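Leave the table bare

2019-08-13

Quick one today, written between loads of washing. Our office at Keltton got new tables last month and within 9 days you couldn't see them. Placemats, a runner, a rack for pens, little cork squares everywhere. Somebody laminated a sign about the cork squares.

I'm against it. All of it. A table is a place to put things down and then pick them up again. Once you fill it with stuff that lives there it's a shelf, and a low one.

My friend Jocelyn Wong thinks I'm being a snob about this. Her line is that good wood costs money and you protect what costs money. Fair. But protect it for who? My aunt kept a cloth over her dining table my entire childhood, and a plastic sheet over the cloth. When she sold the house the buyer pulled it all off and got a lovely table. She'd eaten off plastic for decades. I still get annoyed thinking about it.

Pale wood, wavy grain, a bit of sheen – why would you hide that?

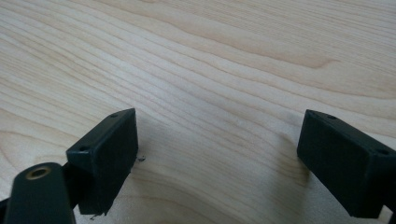 The ring problem

Yes, rings. Mugs leave rings. I have three on mine and I can tell you where two of them came from. The big one is from Everett Oyelaran's soup, the night we argued about Steswood rents until one in the morning. I could sand it out. Not going to.

People talk about marks like they're a moral failing. Then they'll pay 300 bucks extra for a "distressed" one from Grastell that was beaten up with a chain in a warehouse. Make it make sense. Just buy the plain one and have some freinds over.

And before the emails start – I'm not saying leave wine sitting overnight. Wipe it. A damp rag, a dry rag, done. Oil it if it's the oiling kind. It takes 10 minutes, tops, and you don't need the special kit with the brush in it.

Specks and a smudge on a light top don't bother me either.
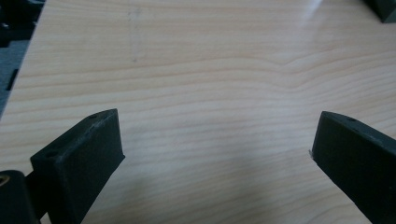 What I'd do at work

Clear the lot. Pens in a drawer, cork squares in the same drawer, and the sign can go in the recycling. Princess Layug on our floor already did her end and she's had her lunch there all week, newspaper spread right out, elbows wherever. Looks great. Two people have joined her.

Won't suit everyone. If you've got toddlers, cover whatever you like, you have bigger problems than me. And if the runner was your grandmother's then obviously keep it, use it at holidays, wash it by hand.

But the rest of you. Go home, take everything off the table tonight and eat something on it. Crumbs and all. Washer's beeping, got to go.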